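Community > Terkbridge > Shared Kitchen > Gallery

The Terkbridge kitchen table, before and after supper

We started these supper evenings in April with a borrowed pot and hardly enough forks to go around, and somehow the dishes have become my favorite part of the whole thing (I know, I know, but bear with me!). Nothing in the cupboard matches, people keep bringing us plates from their own homes, and I've grown fond of every odd one. Bohumila Říha asked me to put up a gallery page, so I have finally sat down with a cup of tea to do it. 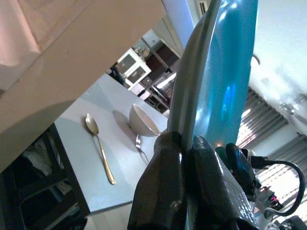 Do all the dishes have to match for a supper evening?
Any mix is welcome, as long as each person has a plate, a bowl and something to eat with.

The big teal-blue plate gets me every time, with that lovely shine on it, and I like it even better in the company of the plain white bowl. Then there's the gold-colored spoon, looking terribly grand on our light gray tabletop, and a silver fork peeking out by the bowl. Desta Alemayehu says a gold spoon makes even lentil soup feel like a birthday, and I'm inclined to agree with her.

If you have a plate or two looking for a new home, Khoa Vương is in the kitchen from 2 in the afternoon and will gladly find space for them. Soup bowls especially, please, the deep kind!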